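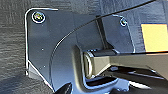

Birbridge Sewing and Mending Room
Second progress report to the Gronow Small Grants Fund
Prepared by Nusrat Awan, project coordinator
2024-02-21

Where we are up to

The floor is down. I put that first because the last report had a whole page on why it wasn't, and Ms Siddiqui was kind enough to read all of it.

The old carpet came up over two days and brought a fair amount of the underfloor with it. Beneath was a layer of green lino, and beneath that a layer of brown lino that someone had glued as though expecting a cyclone. Junaid Naqvi and his apprentice got through it with a hired scraper and a good deal of muttering. The new floor is dark grey commercial carpet tile, hard-wearing, with a fine streaky weave that hides thread ends very well. It hides dropped pins just as well, and we should have thought of that in the showroom. A magnet on a stick has been bought. The tiles under the cutting table lift out separately, so when someone spills dye (the booking form says no dye, and people will bring dye) we can swap the bad ones without redoing the room.

Four spare tiles are stored flat behind the door. Please do not let anyone use them as a doormat. I have already had this conversation once.

The furniture

The cutting table from Vukwood arrived in January, three weeks after the date on the order and one leg short. The missing leg turned up the following Tuesday by courier, by itself, in a box big enough for a child's bicycle. The table is now assembled and is the best thing in the room. It is high enough to cut at without stooping, and long enough to lay out a single bed quilt with a bit hanging over.

The Juvholm shelving was simpler. It came flat, it went up in an afternoon, and it has not fallen down. We fixed it to the wall regardless, after Shabnam Sandhu's grandson showed us how easily it could be climbed. Fabric is on the lower shelves, sorted by weight. The first attempt was sorted by colour and looked marvellous, and for a fortnight it was impossible to find anything you could make trousers out of.

Chairs remain a sore point. We budgeted for six adjustable ones and the supplier discontinued the model between our quote and our order. The replacement costs more and has arms, and arms do not go under a sewing table. For now we are using stacking chairs from the hall with cushions on them. The regulars have strong views about which cushion belongs to whom.

Lighting and power

The electrician has finished. Each bench has its own double outlet at bench height, so the extension leads that used to cross the room can go back to whatever household they came from. Overhead lights are the same as before. We had hoped to replace them under this grant, but the switchboard work used up that money, as flagged by phone in December. What we have done is put a clip lamp at every bench. Navy thread on black cloth is still a matter of faith after four in the afternoon.

Use of the room

We opened on Thursday evenings before the work was complete, partly to keep the group together and partly on the theory that people would put up with anything if there was a kettle. The theory held. Since the start of the project we have recorded 219 visits, going by the sign-in book. The true figure is a bit higher, as Taha Benjelloun's Saturday class has the habit of signing in as "us".

The mending evenings are the busiest. Most of what comes through the door is hems, zips and the seats of school trousers. The repairs log has 29 finished items in it for the summer holidays, among them a tent fly, a wetsuit and a stuffed wombat whose owner waited beside the bench for the whole operation. The log also has a column headed "Gave up". It contains a beanbag. I would sooner leave it at that.

Taha's beginners' class ran for six Saturdays. It was meant to finish with everyone making a tote bag. Two people made tote bags. One made a cover for her barbecue, two made cushion covers, and a gentleman who had never threaded a machine before unpicked and rehung a set of curtains, with lining, and now corrects the rest of us. Taha regards this as a success and so do I, though it leaves the line in our application about "a consistent finished outcome" looking rather hopeful.

Money

There is $940 of the grant unspent. It was set aside for the chairs, and we would like to keep it set aside for chairs. If the armless model cannot be found at a sensible price by the end of April, we will write and ask to put it toward the overhead lights. We would not move it without your say-so.

The hire of the floor scraper went over by a day. Junaid has absorbed the cost and would like it noted that he has done so. It is noted.

Receipts for the carpet tile, table, shelving and electrical work are attached in that order. The one for the table is in two parts because of the leg.

What did not go to plan

Storage for works in progress. We pictured people taking their projects home between sessions. They do not. Every flat surface gathers shopping bags with half a shirt in them, and the cutting table had to be cleared three Thursdays running before anyone could cut on it. Shabnam has brought in labelled tubs, one per person, with the rule that a tub must go home if the lid will not close. This is working for everyone except Shabnam.

Noise. The floor has helped a great deal. With the lino exposed, the overlocker sounded like a light aircraft, and the yoga group next door said so, calmly, in writing. With the carpet tile down we have had no further letters.

The door. It still sticks. It was not in the scope of the grant and it is not going to be in this report beyond these few words, except to say that anyone visiting should lift and push.

Between now and June

The machines are booked for servicing in March, all on one day, so there will be no Thursday session that week and the hand-sewers will have the place to themselves. A second beginners' class starts after Easter and already has more names than benches. Taha is working out whether it can be split in two without anybody being offended.

We also need a proper ironing corner. At present the board lives beside the sink and has to be folded whenever somebody wants a cup of tea, and somebody always wants a cup of tea. There is room along the back wall once the last of the hall's trestles have been moved. The hall has agreed to move them. It agreed in October as well.

Our final report is due in June. Ms Siddiqui is welcome on any Thursday from six, and should bring something that needs a button.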